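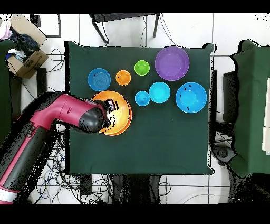 Plastic bowl swap returns to Ugwu hall in March

The bowl and tub swap at the Ugwu hall will run again in March, with a longer opening time and a separate table for small sizes. Doors open at 9 a.m. and close at 2 p.m. Entry is free.

The swap began last year as a corner of the spring kitchenware sale. Households were asked to bring plastic bowls they no longer used and take home sizes they were short of. By the end of the morning 1049 pieces had changed hands, most of them mixing and serving bowls. The rest were storage tubs, colanders and a few jugs.

Organizers at Piltora, the neighborhood reuse group that runs the event, said the response was larger than they had planned for. Tables ran out before noon, and bowls were stacked on the floor along one wall for the last hour. This year the group has booked both rooms of the hall and will borrow extra tables from the school next door.

The layout will also change. Last year everything was put out by color, which looked cheerful but made it slow to find a particular size. Visitors who wanted a large bowl for bread dough had to look through the blue, the orange and the purple to see what there was. In March the tables will be arranged by width, smallest nearest the door, and colors will be mixed.

Bowls will again be set out on dark green cloths. Piltora tried white paper first and found that it tore and slid when people moved things around. The cloths also make light rims and bright colors easier to see under the hall lights.

Each visitor may bring up to 25 pieces. For every piece handed in, the visitor receives a token that can be used for one piece of any size. Tokens from last year's swap are still good. People with nothing to bring can buy tokens at the door for 25 cents each, and the money goes toward the hall rental.

Piltora has asked that bowls be washed and dried before they are brought in. Scratched bowls will be accepted if the scratches are light. Bowls that are cracked, melted at the rim or sticky to the touch will be turned away at the check-in table. So will anything that held paint, glue or garden products. Stains from tomato sauce or curry are fine, but the bowl should carry no smell.

Sets do not have to stay together. Last year several families brought in full nesting sets and asked that they be passed on whole, and those were kept on a side shelf. Many were still there at closing time, while single bowls went quickly. This time sets will be kept together until 11 a.m. and then split up among the size tables.

Small bowls were in the shortest supply last year. They were picked up by parents for snacks, by people who like to measure out ingredients before cooking, and by a craft class that wanted them for beads and buttons. The group is asking anyone with small bowls at the back of a cabinet to consider bringing them. Very large bowls were also popular, though fewer people had room to store them.

Lids will have their own bin. Visitors are welcome to bring a lid without a bowl or a bowl without a lid, and no token is needed to take one from the bin. A measuring strip will be taped to the table beside it so that people can check the width of a lid against a bowl they have at home. Those looking for a match should measure across the outside of the rim before they come.

Pieces left at the end of the day will be sorted on site. The best will go to the Fendirau community kitchen, which has asked for 200 bowls for its weekend meals. It would like medium sizes that stack and will take any color. Others will be offered to the preschool for water play and painting. What remains will be taken to the Ondenix recycling yard, which accepts rigid plastic if labels and metal handles have been removed.

The kitchenware sale will go ahead in the second room at the same time. It will have pans, baking trays, glass dishes and flatware at marked prices. Tokens cannot be used there. Coffee and rolls will be sold from the hatch until they run out.

Parking behind the hall is limited, and the side gate will be kept clear for unloading. Visitors with more than one box may pull up at the gate for a few minutes between 8:30 and 9 a.m. The front entrance has a ramp, and the aisles between the tables will be wider than they were last year.

Boxes may be dropped off the evening before, from 5 to 7 p.m., for people who cannot come during the swap. A name and the number of pieces should be written on the outside. Tokens for those boxes will be held at the check-in table for two months.

Sign-up sheets for setting out tables and for packing up afterward are on the board inside the front door of the hall. Shifts are two hours each. People who work a shift may choose two pieces before the doors open.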